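Workshop Room Safety Checklist, Room 511, with Comments
Plemeck Electronics Repair, Drorine Building. August round.

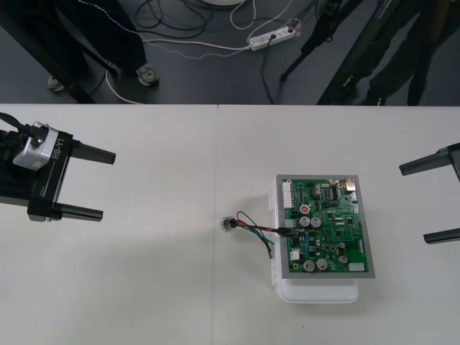 Green circuit board on a white table. See section 3 for table surfaces.

Checked by: Jummai Igwe
Day of check: Thursday, started 8:20 in the morning
Marks used: OK = in order. C = in order, but please read the comment. X = must be corrected. N/A = not applicable in this room.

The items have the same numbers as in the last round, so that the two papers can be compared side by side. Item 4.6 is new. Where I write "the shelf side" I mean the wall with the component shelves, and "the window side" is the opposite one.

1. Entrance, ways out and floor

1.1 Door opens fully and closes by itself. OK
1.2 Door can be opened from inside without a key. OK
1.3 Way from the door to the farthest seat is free, at least 1000 mm wide. X
Comment: Between the shelf side and the first row of seats there were two delivery boxes from Yuen standing on the floor. With the boxes there it was not possible for me to pass without turning sideways. I asked that they be moved and they were moved before I left, but I keep the X because the same remark was made in the last round. Deliveries must go to the rack in the corridor and be opened there.
1.4 Exit sign lit. OK
1.5 Escape plan on the wall is the current one. C
Comment: The plan is current, but it still shows the old name of the room next to ours. The way out is correct. A new print was requested from the building office.
1.6 Floor free of oil, solder drops, cut leads and packing material. C
Comment: Many cut leads under the seats on the window side. They are small, but they go through a thin shoe sole. Please sweep at the end of each shift and not only on the last day of the week.
1.7 Anti-fatigue mats lie flat, edges not rolled up. X
Comment: One mat near the door has a rolled corner. I stumbled on it myself. Replace, do not tape.

2. Electrical supply

2.1 Main switch for the room is marked and can be reached. OK
2.2 Residual current device tested with its test button. OK
2.3 Wall sockets without cracks or brown marks. OK
2.4 No extension strip plugged into another extension strip. X
Comment: Found behind the microscope desk. The person working there explained that the wall socket is too far for the lamp. I understand the difficulty, but the solution is one longer strip, of the type which the store has. Corrected during the check. The strip that was removed had a loose plug and went into the scrap bin with its cable cut.
2.5 Cables of bench instruments whole, no tape repairs. C
Comment: The cable of the Povia bench supply has a hard bend where it enters the housing. The insulation is not open. Please look at it every week, and if any color of an inner wire can be seen, take the unit out of use the same hour.
2.6 Test labels on portable equipment in date. C
Comment: All in date except the hand dryer near the sink, where the label can not be read. I do not know if it is in date or not, so it was unplugged until somebody finds the record.
2.7 Equipment for insulation test (1000 V) kept in the locked cabinet, key with the shift lead. OK
2.8 Warning card hung on the bench while high voltage test is running. N/A
Comment: No such test was running. I asked two persons where the card is kept and both knew it.

3. Tables and work surfaces

3.1 Tables stand firm, no rocking. OK
3.2 Surface clean, without flux remains. C
Comment: Cleaning is better than in the last round. On light table tops every speck can be seen, and this helps people to clean in time. On the dark mats the flux is still there, it is only harder to notice. Please wipe the dark mats also when they look clean.
3.3 Joints between table panels level, no sharp edge. C
Comment: Run the palm slowly over the joint, with the sleeve pulled back. If the sleeve catches, the panel must be set again. I found no place where it catches, but on one table by the window the screw under the joint was loose and I could turn it by hand. It was tightened with the key from the tool board.
3.4 Static-dissipative mats connected to the common ground point. X
Comment: One snap connector was off. It was hanging behind the table where it can not be seen from the chair, so the person could not know it. I would like the connectors to be moved to the front corner of the mats.
3.5 Wrist straps tested at the start of shift, log signed. C
Comment: The log is signed for every day, but on some lines the signature and the result are written with the same pen and in the same hand for the whole group. Each person must test and sign for himself or herself. I do not say that the test was not made.
3.6 Boards waiting for repair kept in closed shielding bags. C
Comment: Boards on which work is going on may of course be open on the table. The remark is about the waiting shelf, where some bags were folded but not closed with the label.
3.7 Food and drinks not on the tables. OK
Comment: One water bottle with screw cap on the windowsill, which is permitted.

4. Soldering and fumes

4.1 Irons in their stands when not in hand. OK
4.2 Stands heavy enough, not sliding. OK
4.3 Fume extraction on at each soldering place, mouth of the hose not farther than 100 mm from the work. X
Comment: I measured with a ruler. On two places the hose was pushed back much more than this, because it disturbs the view into the microscope. At such distance the extraction takes mostly clean air. Section lead will ask for a narrower nozzle. Until then the hose must be turned to the side and not pushed back.
4.4 Filter indicator in the green part. OK
4.5 Brass wool and sponge changed. C
Comment: Sponges are worn. New ones are in the second drawer of the store cabinet, no need to order.
4.6 Hot air tools cooled down before they are put in the drawer. OK
Comment: New item in this round. It was added after a drawer liner was found melted in the neighbor room. The tool should stay in its holder until the fan stops by itself.
4.7 Hand washing place has soap and paper towels. C
Comment: Soap yes, towels no. Brought at 9:05.

5. Chemicals

5.1 List of chemicals hangs by the cabinet and agrees with what is inside. X
Comment: Inside there is a can of contact spray that is not on the list. The list has a thinner that is not inside. Either the list or the cabinet has to change. I prefer that the spray goes back to the main store, as we have already a similar product.
5.2 Every bottle has a label with the name of the content. X
Comment: One dispenser with a pump, clear liquid, no label. By the smell it can be isopropyl alcohol, but smelling is not a way to identify a liquid and I should not have done it. It was taken for disposal as unknown.
5.3 Day quantity only on the tables. OK
5.4 Cabinet door closes and ventilation opening is free. OK
5.5 Used wipes in the metal bin with lid. C
Comment: The lid was open and the foot pedal is stiff. Some oil on the hinge would be enough.
5.6 Gloves of the correct type and size available. C
Comment: Only large size is left. Three of our people need small. Ordered.

6. Fire and first aid

6.1 Extinguisher in its place, seal whole, pressure in the green part. OK
6.2 Extinguisher suitable for electrical equipment. OK
6.3 Nothing stands in front of the extinguisher. C
Comment: A chair. I moved it. When I came back from the corridor, the chair was again there. Please mark the floor with yellow tape.
6.4 Lithium cells waiting for disposal in the sand box, terminals covered. X
Comment: Two cells without tape on the terminals, one of them swollen. The swollen one was carried out to the outside container directly. This is the most serious remark of the whole round and I ask every shift lead to read it aloud to the group.
6.5 First aid box complete according to the list in its lid. C
Comment: Burn gel expires this month. Everything else is there.
6.6 Names of first aid persons on the wall are correct. X
Comment: One of the named persons works in another building now. We have therefore only one on the early shift, and the rule says 2.
6.7 Eye wash bottle in date, dust cap on. OK

7. Lighting, noise and seats

7.1 Ceiling lights all working. C
Comment: One tube on the window side is flickering. Not dangerous, but tiring for the eyes at fine work.
7.2 Task lamps not hot to touch on the outside. OK
7.3 Compressor cover closed during running. OK
7.4 Chairs have five legs with sound wheels, height adjustment holds. C
Comment: One chair is sinking slowly. It has got a red tag and stands in the corridor. Kindly do not take it back in, also if there is a visitor and no other chair.

Items to be corrected, with time limit

Same day: 6.4 cells, 5.2 bottle without label, 2.4 extension strip, 1.3 boxes on the floor. All four done.
Within one week: 3.4 ground connectors, 5.1 chemical list, 6.6 first aid person for the early shift, 1.7 mat.
Before the next round: 4.3 nozzles. The price is being asked for from two suppliers.

Items marked with C have no time limit, but I will look at them again first of all. If a C is found two rounds one after another, it becomes X.

Anyone who does not agree with a comment can write it on the back of the paper copy by the door - a name is not needed, the item number is enough.

Signed: J. Igwe
Copy to: shift leads, building office Drorine, folder by the door of Room 511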